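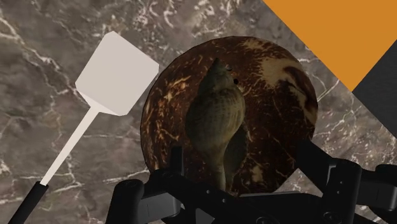 Siqueira Building Water Working Group
Minutes, 23 December 2022

1. Minutes of the October meeting
Approved with one correction: item 4 should read "return line," not "supply line."

2. Meter readings
The main meter at Siqueira showed 1203 units for the period. The submeter on the east riser is still not reporting. Pliltum has been asked to replace the register head and to leave the old one on site for inspection.

3. Backflow preventer
Annual test passed. The tag was not updated. Dillitz to send a corrected tag and a copy of the test form.

4. Storage tank
Momik quoted for a 500-gallon tank with a 16-inch manway. The quote does not include the pad or removal of the existing tank. Decision held over until a revised quote is received.

5. Pipe insulation
Nine sections in the north crawl space need new jacketing. Work approved under the maintenance budget. Access is through the loading dock only.

6. Other business
Valve schedule to be reissued with the new numbering. Old copies to be removed from the mechanical room.

Next meeting to be set once the Momik quote is in.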